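Wed 29 April

I moved our household accounts off the old spreadsheet this month. It had 718 rows and went back further than I needed. Most of those rows were groceries, and most of the groceries were from Culine, the shop at the end of our street.

The new setup is simpler. I keep a paper notebook during the week and type the totals into Jullik on Sunday night. Jullik is a plain budgeting program with no bank connection, and I picked it for that. I had Tollach for two years before, and it kept sorting my water bill under travel. I fixed it by hand every time until I got tired of it.

The first full month came to $564 for food. I had guessed lower. Part of that was a big order of rice, oil and flour that should last into the summer, so I don't know yet if the number means much. May will be a better test.
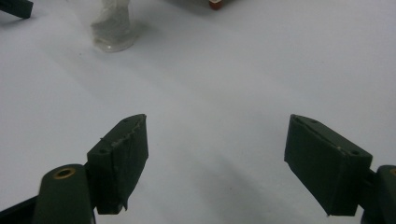

The other thing I changed was the category list. I had 17 and now I have six: food, house, car, health, fun, other. "Other" is bigger than it should be. Last week it had a birthday card, a key copy and a library fine in it, and I don't want a category for any of those.

I also set aside $800 for car repairs in its own account at Mosoti. The car needs front brakes before fall and probably a tire. Keeping the money separate means I don't look at the main balance and think we have more than we do - I have done that more than once, usually right before insurance is due.

Typing everything in takes me less than half an hour. The receipts are the slow part. Some of them fade after a few days in the car, so I write the total in the notebook before I leave the parking lot.

I haven't deleted the old spreadsheet. It's on a thumb drive in the desk, with the tax papers.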